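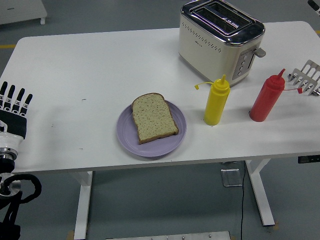
oriana_n replied:
Toast first, sauce after. If you squeeze ketchup on soft bread it soaks through before you get it to your mouth. Get some color on the bread and you have a minute or two.

paul_s wrote:
Depends on the bread. A seeded loaf holds up fine untoasted if you eat it right away. White sandwich bread doesn't.

For anyone new to the thread, I'm setting up a toast corner for the break room at work. We are on the second floor at Wutby and the kitchen is downstairs. I have a white table, a cream two-slot toaster, and a pair of squeeze bottles, red and yellow, the kind with the little cap on a strap. Red is ketchup, yellow is mustard. What I still need to settle is where the bottles go and whether two slots is enough.

drotuvari_dad replied:
Two slots is not enough for an office. We had a two-slot and there was a line every morning. Get a four.

paul_s wrote:
How many people?

drotuvari_dad replied:
Whole floor. I never asked.

oriana_n replied:
Then it's not the same thing. A four-slot sits there taking up room if only a few people eat toast. Shahnaz, keep the one you have and see if anyone complains.

Check the wattage before you plug it in next to anything else. Ours is 800 and it shares a strip with nothing. The kettle has its own outlet on the other wall.

mk_carrasco replied:
A toaster shouldn't be on a strip at all. Straight into the wall.

oriana_n replied:
It's a heavy duty one and it has been fine since December.

mk_carrasco replied:
Still wouldn't do it. Our building manager pulls them out if he finds them.

As for the bottles, keep them away from the toaster. Mustard is okay warm for a bit but those soft plastic bottles go out of shape if they touch hot metal. I keep mine at the other end of the table on a saucer, and the saucer catches the drips.

drotuvari_dad replied:
Fridge for both. The caps on those never close all the way and the tip crusts over.

paul_s wrote:
No fridge up here. I'd be carrying them up and down the stairs.

mk_carrasco replied:
Fill them a third of the way and wash them Fridays. A pin clears the tip.

gretel77 replied:
Does anyone else think mustard on toast is strange? Butter, people.

oriana_n replied:
Mustard, then cheese. Try it.

paul_s wrote:
Okay. Keeping the two-slot, plugging it into the wall, bottles on a saucer at the far end. I'll ask about butter but it has the same fridge problem. Still looking for a crumb tray brush if someone has a link.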